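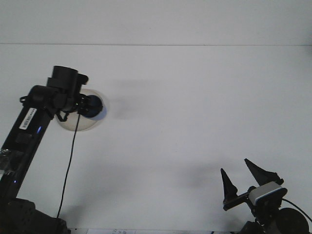 Birgit Sperling wants to know whether the Hellwig water filter is worth 424 dollars if her tap water already passes the city test.

Probably not. A pass is a pass, and I've yet to see Hellwig publish anything that says otherwise.

Home | Water FAQ | Kettles | Contact

Does filtered water make better tea?
Sometimes, if yours is very hard. I tried the Skeltau jug for two weeks in April and couldn't pick it out blind.
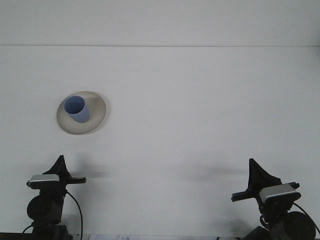

The cartridges are where they get you. Skeltau says to swap every month, and mine tasted the same well past that.

What about "structured" water?
Gastard sells a wand for it. I asked them for a study and got a brochure.

Is bottled safer?
Not that I can find. Check your city's report first - it's free.

We use cookies. Accept | Manage

Comments (4)

Vosau owner: Mine cut the scale in the kettle. Can't speak for taste.

teapot_lou: Their wand is a stick. I sent it back.

marge: Where do I find the city report?

Dale R: Try the back of your bill, marge.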